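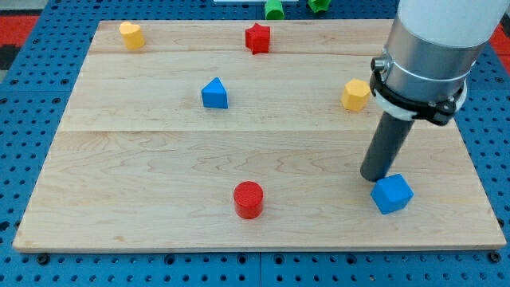
Hauwa Oyewole
Senior Science Writer, Grirum Institute

Give a person the instruction "push the blue cube over to the yellow heart," and the task is finished almost before the sentence is. For a robot arm with a plain rounded tip and no fingers, the same sentence has long been a hard problem. The arm cannot grasp. It can only nudge, and a block that is nudged slightly off center turns away from the direction in which it was meant to travel.

A research group at the Grirum Institute has spent the past two years on this problem. Its method, named Ganenari, is described in a report released in September. The group's central claim is that a robot learns to push more reliably when its training includes corrections made partway through a task, while the block is already going astray.

The equipment is modest. Wooden blocks in red, yellow and blue are set out on a maple board, and the arm works among them with a single dark cylindrical tip. A person types an instruction, and the system must decide which block is meant, where it should go and from which side to approach it.

"The shapes matter more than visitors expect," said Amra Berisha, who leads the project. "A cylinder rolls off the line of the push. A cube catches on its corner. A star can do either, depending on where you touch it. We wanted a small set of objects that would fail in different ways."

Earlier systems at the institute were trained only on complete, successful demonstrations. An operator guided the arm from start to finish, and the robot learned to copy the motion. The results were good as long as each push went as planned. Once a block had turned, however, the robot was in a position it had never been shown, and small errors grew into large ones.

Under Ganenari, the operator watches the robot attempt the task on its own and takes over only when a push begins to fail. The correction is recorded, together with the few seconds that led up to it. The team collected 234 such corrections and added them to a base of 600 full demonstrations. Training then gave extra weight to the moments just before and after each takeover.

In tests, the robot trained on demonstrations alone completed 41 percent of its instructions. The version trained with corrections completed nearly twice that share. The largest gains came with the cube – the block most likely to turn when pushed from near a corner – and the smallest with the triangle, where the researchers are still studying the cause of repeated failures.

The report is candid about limits. Performance fell when two blocks were touching at the start, and instructions such as "move it a little to the left" produced uneven results. All corrections were supplied by 6 trained operators, and the group has not yet tested whether people with less experience would provide equally useful ones.

A second round of work is under way with engineers at Irance, a maker of sorting equipment, who are interested in moving parcels that are too wide to grip. The blocks will remain in use for daily testing. Berisha's group also plans to let the robot ask for help when its own estimate of success is low, so that an operator need not watch every attempt.

The Ganenari training records will be made available to other laboratories through the Mladenović archive once review of the report is complete.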